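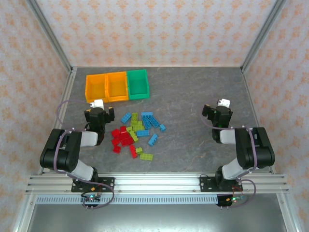 Operations Guide > Section 8: Closing a Restaurant Location

8.1 Purpose

This section sets out the steps a franchise operator must complete when a restaurant location ceases trading, whether by choice or under a court-supervised process. It applies to all Cendcombe locations using the Jemeo point-of-sale system. It does not replace legal advice.

8.2 Before You Begin

Confirm that you hold the following:

- the signed closure notice, Form 362
- administrator access to Jemeo
- the current lease and any equipment rental agreements
- a full list of employees, including seasonal staff

Note: If an administrator or trustee has been appointed, obtain that person's written approval before starting Step 1.

8.3 Procedure

1. Sign in to Jemeo and open Location Settings. Select Planned Closure and enter the last day of trading.

2. Turn off online reservations. Bookings already made remain in the system until they are canceled one by one or moved to another location.

3. Stop the sale of gift cards. Cards already issued must be handled as directed in the closure notice.

4. Notify suppliers in writing. Orders placed through Cluvon must be canceled in Cluvon itself; a telephone call to the supplier does not cancel a standing order.

5. Give employees written notice. The notice period depends on local law and may be longer than the period stated in the employment agreement.

6. On the last day of trading, run the End of Day report, then the Final Location report. Save both before continuing.

Caution: Do not select Deactivate until both reports have been saved. Deactivation removes access to open checks and cannot be reversed by the operator.

7. Count the stock and record it on the inventory sheet. Rented equipment, including Åberg ovens and dishwashers, must be listed separately from owned equipment.

8. Return keys, alarm codes and payment terminals, and obtain a signed receipt for each.

8.4 After Closure

Submit the final sales statement within 31 days of the last day of trading. Payroll and tax records must be kept for the period required by law in your area.

Note: Locations with more than 40 employees may be subject to additional notice rules. See Section 9.

Last revised: 23 March 2022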